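How a Robot Learns by Being Shown

A robot arm is made of stiff parts joined together. Each joint has a motor that turns it and a sensor that measures its angle. To move a cup, the arm needs a list of angles for every joint, in the right order and at the right speed. Writing that list by hand is slow. A person can show the robot the movement instead. This is called demonstration.

There are two common methods.

Showing by hand
A person holds the arm and guides it through the task. The motors are set so that they push back very little. As the arm moves, its sensors record the angle of each joint. This method is easy to learn, but the person's own hands and body can get in the way of the cameras.

Showing by remote control
A person stands away from the robot and moves a controller. Some controllers are small copies of the robot arm. When the person bends the copy, the real arm bends the same way. This is called teleoperation — "tele" means "far." With two arms, the person uses one controller in each hand.

What gets recorded
The computer saves the joint angles, how far each gripper is open, and the pictures from the cameras. A camera on the wrist gives a close view of the gripper. A camera beside or above the work area gives a wide view. Every entry has a time attached, so that the pictures and the angles can be matched later.

Why one showing is not enough
If a robot is shown a task once, it may only repeat that exact movement. Move the mug a little to the left and the gripper closes on air. At the Olix workshop in Trelville, Sebastian Radu recorded 300 demonstrations of one dish-moving task and changed the starting places of the dishes between them. He removed 104 because the controller had lost its signal or a dish had been dropped. The rest were used for training.

Training means that a computer program compares the pictures with the movements the person made. It adjusts itself until its own movements come close to the recorded ones. Then the robot is tested with the person's hands off the controller.

Words to know
Joint: a place where two parts of an arm meet and turn.
Gripper: the part that holds things.
Demonstration: one recorded showing of a task.

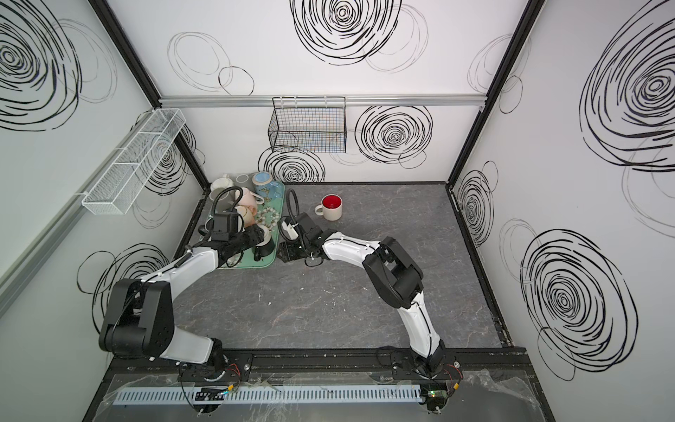

Can a robot learn from a demonstration that contains a mistake?
It can, and it may copy the mistake. People who train robots often remove bad recordings first. Some keep the ones in which the person makes a small error and then fixes it, so that the robot also learns how to recover.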